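Zavmont Benchmark for Garden Retail
Set-Up Guide, Section 7: Connecting your store's sales and margin figures

Welcome to the fun part! Your account is live, your departments are named, and now you get to see your own numbers lined up next to those of other garden centers your size. Set aside a quiet hour for this section. Most owners get through it in one sitting.

Before you start, have these at hand:
Your profit and loss statement for the last full fiscal year
Department sales by month
Payroll totals, with owner's pay shown separately
Your Zavmont store code (printed at the top of your welcome letter)

7.1 Map your departments

1. Sign in and open Store > Departments.
2. Click Import and choose the sales file from your register system. Betby files load as they are. Anything else should be saved as CSV first.
3. Match each of your departments to a Zavmont category. Green goods has the most choices, so take your time there – annuals, perennials, shrubs and trees, houseplants and edibles all report separately.
4. Click Save map.

Note: You can map up to 99 departments. If you have more, combine the small ones. A line for seed packets and a line for seed potatoes can live together very happily.

Caution: Do not map gift card sales to any category. Gift cards count as revenue when they are redeemed. Mapping them here will count the same dollars twice.

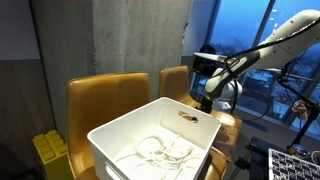 Page last changed: 10 May 2019

7.2 Enter cost of goods and shrink

1. Open Store > Costs.
2. Enter beginning inventory, purchases and ending inventory for each category. Include inbound freight in purchases.
3. Enter plant shrink on its own line. Markdowns are a different thing and go in the Markdowns box.
4. Click Check. Any category with a margin above 90 percent turns orange, and nine times out of ten a purchase invoice is missing.
5. Fix what needs fixing, then click Check again until all the rows are green.

Stores that grow their own: enter growing costs under Production. Guadalupe Magaña on our support desk has put together a great worksheet for splitting greenhouse heat and labor between retail and wholesale. It's under Help > Worksheets.

7.3 Run your first comparison

1. Open Reports > Compare.
2. Pick a peer group. Ayala is for single-location stores and Brosach is for stores with two or more.
3. Choose Average Sale, Gross Margin or Payroll Percent. We love starting with Average Sale!
4. Click Run.

Your store appears as the dark bar and the peer group as the light one. If your report shows 1,269 transactions for the whole year, you have loaded a single week by mistake – go back to 7.1, step 2, and pick the full file.

Note: Peer figures refresh each June, when the spring season's numbers come in. Reports you saved earlier keep their old figures.

Stuck on a category? Write to Macario Arellano through the Help tab and attach your department list.

Next: Section 8, Inviting your managers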